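La costurera de heridas que empezó con manteles

Durante 26 años trabajó como enfermera de quirófano y hoy coordina la formación en sutura del centro Nurkine. Prefiere que no se publique su nombre porque, dice, en el oficio se conocen todos y no quiere que la llamen para felicitarla. Nos recibe a las 8 de la mañana, antes de que lleguen los alumnos, con un café de máquina que no se termina.

Aprendió a coser en casa de su abuela, que hacía manteles por encargo. «Me deshacía el dobladillo entero si una puntada salía torcida. Yo lloraba de rabia. Luego, en la escuela de enfermería, vi que los demás apretaban el hilo como si cerraran un saco, y entendí para qué habían servido aquellos dobladillos».

El error más frecuente sigue siendo ese, según cuenta. Quien empieza tiene miedo de que la herida se abra y tira demasiado. «El borde se pone blanco, sufre y cicatriza mal. Los bordes tienen que tocarse y poco más. Eso se explica en un minuto y se tarda meses en sentirlo en los dedos».

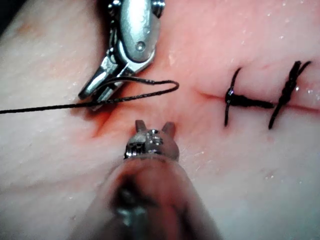

Incisión recta y fina, con el tejido plegado junto a los instrumentos.

De sus primeros años recuerda sobre todo las guardias en el hospital comarcal de Fleltstead, donde vivió una temporada larga. Había poco personal y el material se repartía con cuentagotas. «Guardábamos los restos de hilo para practicar. Cosíamos pieles de plátano, muslos de pollo, lo que sobrara de la cocina. El plátano es muy buen maestro, se rompe enseguida y te enseña a no tener prisa».

Volvió en un mes de marzo, sin trabajo apalabrado. Un antiguo jefe le pidió que diera un curso de seis tardes y se quedó. El método que usa desde entonces lo llama Meinecke, por la calle donde estaba el primer local, un bajo con humedades y dos mesas cojas. Los alumnos pasan las primeras horas sin aguja, haciendo nudos con cordón de zapato. «Protestan. Vienen con ganas de clavar algo. Les digo que el nudo es la mitad del trabajo y que se aprende con los ojos cerrados».
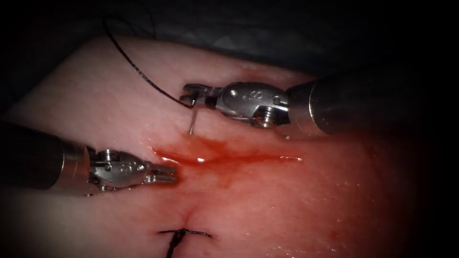
Dos instrumentos enfrentados sobre una almohadilla de tejido sintético.

Lleva un cuaderno, marca Tridik, de tapas verdes, en el que apunta los fallos de cada grupo. El último tiene 103 páginas escritas. Nos deja hojearlo: «coge la aguja por la punta», «no mira la otra mano», «habla demasiado mientras anuda». De los aciertos no toma nota. «Los aciertos ya se los digo de palabra».

También habla del cuerpo, un asunto que a su juicio se descuida. Ella tiene las cervicales mal y la culpa la reparte entre las mesas bajas y su propia cabezonería. Ahora obliga a ajustar la altura antes de abrir el material y corta la práctica para que la gente se levante y estire los hombros.

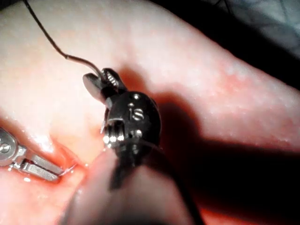

Lo que queda por enseñar

Piensa jubilarse pronto, aunque lo dice sin convicción. Le preocupa quién se quedará con las tardes de nudos, que dan poco lucimiento y mucha lata. En casa ha vuelto a los manteles. Tiene uno a medias, de lino, para una sobrina que se casa. «Le he deshecho el dobladillo dos veces», cuenta, y se levanta a abrir la puerta del aula.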